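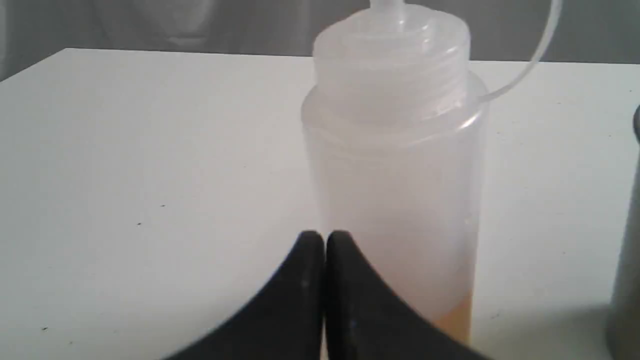

Ticket 722: Sermon audio missing from the Hitollow archive
Opened by: Albane Vasseur, Kenusham church office
Assigned to: Nii Atinga
Priority: normal

Albane, 9:20 a.m.
The Romans series from April shows in the list, but parts 3 and 4 won't play. The page loads, the title and Scripture reference are right, and the player stays at 0:00. Two members who listen from home have called. Same result in both browsers here.

Nii, 10:05 a.m.
Both entries point to file 171, and there is no file 171 on the server. Were they uploaded from the sound desk or from the office?

Albane, 10:40 a.m.
Office. The preacher ran long on part 4, so that one is a bigger file. 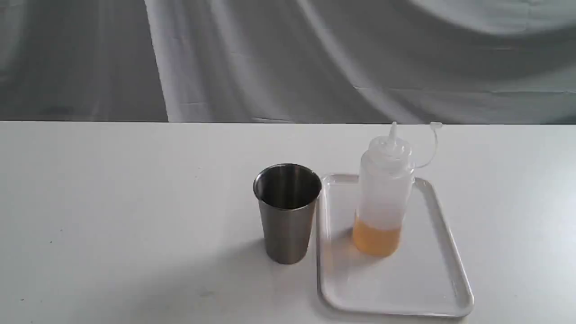
Cup, tray and squeeze bottle on the table.

Nii, 11:15 a.m.
The upload limit is 40 MB. Part 4 is over it. Part 3 is under, but it was in the same batch and the whole batch was dropped. Please export both again as mono and send them one at a time.

Albane, 1:30 p.m.
Done. Part 3 plays. Part 4 stops at 20 minutes.

Nii, 2:10 p.m.
Cleared the cached copy of part 4. It plays to the closing prayer now. Limit raised for your account.

Status: closed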